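Hörgeräte-Forum > Versorgung und Anpassung > Otoplastik

Otoplastik pfeift beim Kauen, neu machen lassen oder abwarten?

Babita Pant
Mitglied seit Mai

Guten Tag zusammen,

ich trage auf beiden Seiten Hinter-dem-Ohr-Geräte, Modell Kinska, mit Otoplastiken aus hartem Material. Links ist alles in Ordnung. Rechts pfeift das Gerät, sobald ich kaue oder breit lache. Beim ruhigen Sitzen höre ich kein Pfeifen, auch beim Telefonieren meistens nicht.

Die Otoplastik rechts ist 3 Jahre alt, die linke wurde später neu gemacht, weil sie mir auf einen Steinboden gefallen war. Ich war schon einmal bei meiner Akustikerin. Sie hat die Rückkopplungsunterdrückung stärker eingestellt. Danach war das Pfeifen seltener, aber Musik klingt jetzt unangenehm, besonders Klavier hat so ein Flattern im Ton. Das möchte ich nicht behalten, denn ich singe im Chor.

Meine Frage ist nun: Soll ich auf eine neue Abformung bestehen, oder gibt es vorher etwas, was man prüfen kann? Ich habe auch gelesen, dass man Creme auf die Otoplastik geben kann, damit sie besser abdichtet. Hat damit jemand Erfahrung gemacht? Mein Hörverlust liegt in den hohen Tönen bei mehr als 60 dB, eine ganz offene Versorgung kommt also wohl nicht in Frage.

Vielen Dank im Voraus für jede Antwort.

Satish Pandey

Bei mir war es Ohrenschmalz. Zum HNO gehen, sauber machen lassen, fertig. Creme würde ich lassen, das verklebt nur die Bohrung.

Girish Vashisht

Liebe Frau Pant,

ich bin kein Akustiker, aber ich trage seit meiner Kindheit Hörgeräte und habe dieses Problem mehrere Male gehabt. Deutsch ist nicht meine erste Sprache, bitte fragen Sie nach, wenn etwas unklar ist.

Wenn das Pfeifen nur bei der Bewegung vom Kiefer kommt, dann denke ich zuerst an die Passform. Der Gehörgang verändert seine Form beim Kauen, und bei manchen Menschen ist das auf einer Seite stärker als auf der anderen. Eine Otoplastik, welche früher gut gesessen hat, kann dann einen kleinen Spalt lassen, besonders wenn man in der Zwischenzeit Gewicht verloren hat. Ich würde trotzdem in dieser Reihenfolge vorgehen:

1. Ohr anschauen lassen. Herr Pandey hat recht, Ohrenschmalz wirft den Schall zurück, und dann pfeift auch eine gute Otoplastik. Bitte nicht selbst mit Wattestäbchen arbeiten.

2. Den Schallschlauch prüfen. Er wird mit der Zeit hart und gelb und bekommt manchmal einen feinen Riss an der Stelle, wo er in den Winkel geht. Der Wechsel dauert beim Akustiker nur wenige Minuten. Ein harter Schlauch zieht außerdem an der Otoplastik, wenn sich das Ohr bewegt.

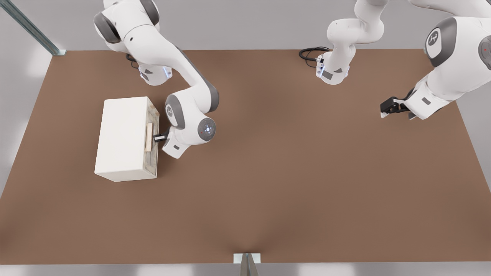

3. Die Abformung neu machen lassen, aber mit offenem Mund. Das muss man manchmal ausdrücklich verlangen. Bei mir hat man einen Beißblock zwischen die Zähne gegeben, und die Masse blieb im Ohr, bis sie fest war. Sagen Sie der Akustikerin auch, dass Sie im Chor singen, denn dabei ist der Kiefer weit offen.

4. Danach die Rückkopplungsunterdrückung wieder zurückstellen oder ein eigenes Musikprogramm anlegen lassen, in dem sie schwach oder aus ist. Das Flattern beim Klavier kommt sehr wahrscheinlich von dort.

Wegen der Kosten fragen Sie bitte vorher bei Ihrer Krankenkasse. Ich kann nur für meine sprechen, und dort war die neue Otoplastik nach dieser Zeit kein Streitpunkt.

Babita Pant

Herzlichen Dank an Sie beide. Der Schlauch rechts ist tatsächlich viel gelber als der linke, das habe ich bisher nicht beachtet. Ich mache einen Termin und frage auch nach dem Beißblock.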